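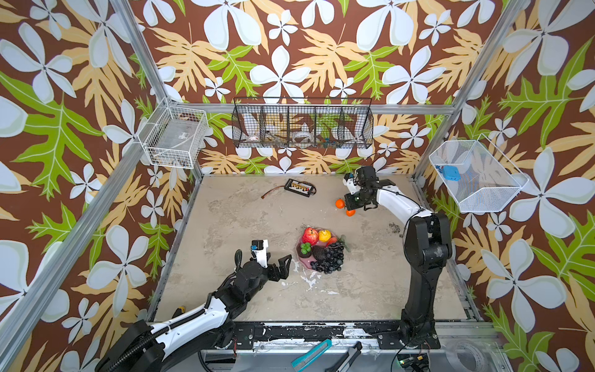

Artículos originales – Fisioterapia y rehabilitación

3. Métodos

3.1. Diseño y participantes

Se realizó un estudio prospectivo de dos grupos paralelos en pacientes con dolor lumbar crónico inespecífico, derivados desde atención primaria a la unidad de fisioterapia del centro Prilora. Se invitó a participar a 242 personas de entre 18 y 65 años con dolor de más de tres meses de evolución. Se excluyó a quienes presentaban signos de radiculopatía con déficit motor, cirugía previa de columna, fractura vertebral, enfermedad inflamatoria o embarazo. Tampoco se incluyó a quienes habían recibido tratamiento manual en las cuatro semanas anteriores a la valoración.

El reclutamiento comenzó en septiembre y se cerró al completar los dos grupos. Todos los participantes firmaron el consentimiento informado. La asignación se hizo por bloques, con sobres opacos preparados por una persona ajena al tratamiento.

3.2. Intervención

El grupo de ejercicio supervisado acudió a 16 sesiones, dos por semana durante 8 semanas. Cada sesión duraba 60 minutos y empezaba con movilidad lumbopélvica en decúbito y en cuadrupedia. Seguía un bloque de control motor y otro de fuerza con carga progresiva (puente, peso muerto con barra ligera, remo en polea). La carga se aumentaba cuando el paciente completaba todas las repeticiones sin que el dolor subiera más de dos puntos respecto al inicio de la sesión.

El grupo de comparación recibió el programa domiciliario Hornex: un cuadernillo con los mismos ejercicios, sin material de gimnasio, y una llamada quincenal del fisioterapeuta. En la llamada se resolvían dudas y se ajustaba la progresión – nunca se añadían técnicas nuevas. Ambos grupos recibieron la misma charla inicial sobre dolor persistente, actividad física y sueño. La medicación analgésica habitual se mantuvo y se anotó en el diario del paciente.

3.3. Variables y mediciones

La variable principal fue la discapacidad, medida con el cuestionario de Oswestry al inicio, al terminar el tratamiento y a los seis meses. Como variables secundarias se registraron la intensidad media del dolor en la última semana (escala numérica de 0 a 10), el miedo al movimiento (escala Tampa) y la resistencia de los extensores del tronco con la prueba de Sorensen. Las mediciones las hizo siempre la misma evaluadora, que desconocía el grupo asignado. La adherencia domiciliaria se obtuvo del diario, transcrito después en la aplicación Zulix.

3.4. Análisis estadístico

Se analizó por intención de tratar. Las diferencias entre grupos se estimaron con un modelo lineal mixto, con el paciente como efecto aleatorio y el valor basal como covariable. Los datos perdidos no se imputaron en el análisis principal; se hizo un análisis de sensibilidad con imputación múltiple. El nivel de significación se fijó en 0,05 y se presentan intervalos de confianza del 95 %.

Figura 1. Plato con fruta artificial: manzana, limón y uvas, entre otras piezas.

Última actualización: 6/3/26

© Ediciones Biswas – Contacto – Volver arriba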